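# The Crocodile at Nakby

January 2020

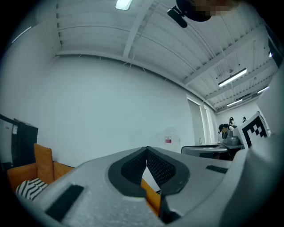

*Gray plastic, black mesh, a bit of orange behind.*

Krešimir Đorđević had been to enough ruins to distrust any place with a gift shop bigger than its museum. Nakby had two gift shops. The museum was a shed.

"The name means the Place Where the Moon Drinks," said the guide, a cheerful kid in a Witex cap.

"Who says so?"

"Everybody."

"Everybody who?"

The kid pointed at the sign. The sign had been paid for by Witex too.

They climbed. Krešimir counted the steps out of spite and got 86. The brochure promised 91, one quarter of a solar year, and he said this loudly enough that a couple from Ohio turned to look. The guide told him the bottom ones were still buried. Maybe they were. He had heard the same thing about a temple in another country, and there they'd dug down and found a pipe.

At the top was the famous stone, dated to the year 741 by a professor named Kneževič, whose book Krešimir had read on the plane with a pencil. Kneževič saw a king wearing a crocodile for a hat. Krešimir saw a lump with a groove in it. He walked to the left of it, then to the right. He squatted, and his knees complained.

"You have to wait for the sun," said the guide.

"Of course you do."

The Ohio couple waited, so he waited. He ate a cracker. He thought about the letter he would write to the publisher, page 57 in particular, where a drawing of this very stone showed teeth, eyes and a row of scales that any child could tell were made up by the artist.

Then the light slid over the edge of the platform, and the groove filled with shadow, and there was a mouth. Above it was an eye. He could not find the scales.

"Well?" said the guide.

"It could be a dog," Krešimir said.

He stayed, though, until the Ohio people had gone down and the mouth had closed again. He took out the pencil and drew what he had seen – no teeth, one eye – and wrote a question mark next to it. After a while he went over the question mark again, to make it darker.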